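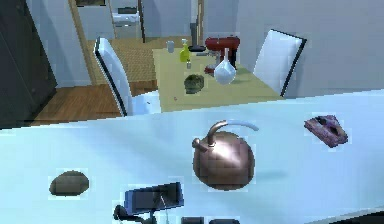
Prepared by the Operations Office, Sukia Serviced Apartments, Radby
Progress report to the Kwon Fund, second reporting period, ending in March

1. Purpose of the report

This report covers the second period of the Rerau project, under which Sukia is introducing robotic assistance into the cleaning and resetting of kitchens between guest stays. It sets out the work completed, the effect on housekeeping staff at the Radby property, and changes to the plan agreed with the Fund at the start of the grant. Spending is reported separately.

The Radby property has 341 apartments, each with its own kitchen. Resetting a kitchen means clearing the counter and table, returning items to their assigned places, checking the refrigerator and appliances, and wiping all surfaces. Before the project, one housekeeper did all of this alone, along with the bathroom and bedroom. Staff surveys before the grant named the kitchen as the part of the job most likely to run over its allotted time and the part most often linked to shoulder and wrist strain.

2. Work completed in simulation

The Fund asked that no robot enter an occupied building until its handling of household objects had been tested in simulation. The project team has now completed 1467 simulated reset runs in a model kitchen. The model includes a counter, a dining table with two chairs, and a range of ordinary items such as a copper kettle, a stand mixer, a spray bottle and a vase. Objects are placed differently from one group of runs to the next, as guests do not leave kitchens in any standard order.

Results vary by type of item. Upright items with a clear grip point are handled well. Small, low items lying flat on the counter remain the main source of failed grasps, and glossy surfaces have caused some errors in judging distance. The team has given these two categories priority for the next period.

A housekeeping supervisor now attends the weekly review of failed runs. This was not in the original plan. It began after staff pointed out that several runs scored as successful would not have passed a room inspection - a pan returned to the table when it belongs on its shelf, for example. The scoring rules were rewritten in February, and earlier runs were scored again under the new rules.

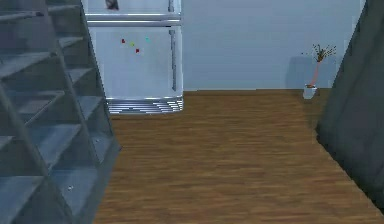
Housekeepers have raised the question of shared space more often than any other. Apartment kitchens are narrow, and staff want to know who gives way when a cart, a person and a machine need the same stretch of floor. The project team has therefore added route planning to the simulation work. In the view of the model room used for these discussions, the clear strip of wooden floor between the shelving unit and the dark structure on the right leads back toward the refrigerator, and staff were asked to mark where they would expect to stand while checking it. Most placed themselves directly in the robot's preferred route. The working rule is now that the robot waits outside any such passage while a person is in it, even where this adds time to the reset. The rule will be tested with staff before it is made final.

3. Effect on staff

No position has been removed as a result of the project, and none will be during the grant. Duties will change, however, and management has tried to be direct with staff about this. Under the current plan, one housekeeper will oversee kitchen resets in a group of apartments, correct what the robot leaves unfinished, and sign off on each room. Bathrooms and bedrooms will continue to be done by hand.

Training has taken 800 staff hours to date, all within paid time. It covers safe distances, the stop control, reporting of faults, and the basic reading of a run record. Five housekeepers have completed the longer course that qualifies them to oversee resets. Their pay grade has been raised accordingly, with effect from January.

Three concerns remain open. Staff who prefer kitchen work to other duties are uneasy about losing it. Some fear that the time saved will be converted into a larger number of rooms per shift; management has agreed in writing that room quotas will stay unchanged until the end of the grant, but no commitment exists beyond that point. Finally, overseeing a machine requires steady attention, and those who have tried it in training sessions describe it as tiring in a different way. Session length has been shortened in response.

4. Object handling in the coming period
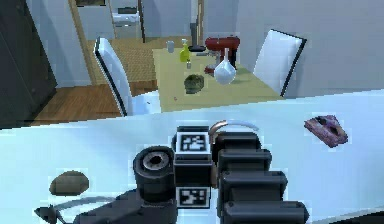

Figure 3. Gripper above the counter in the simulated kitchen, with marker tags on the central housing.

Work will concentrate on the counter, where most failed grasps are recorded. The team will add more small items to the model and vary the lighting. Two vacant apartments at Radby have been set aside for the first physical trials, which are planned for June, one month later than first agreed. The delay follows from the new scoring rules and carries no additional cost to the Fund.

5. Matters for the Fund's decision

Sukia requests approval of the revised trial date and permission to move unspent equipment money to training, so that a second group of housekeepers can take the longer course before the physical trials begin. A revised budget table is attached to the financial report. The next progress report will be submitted in September.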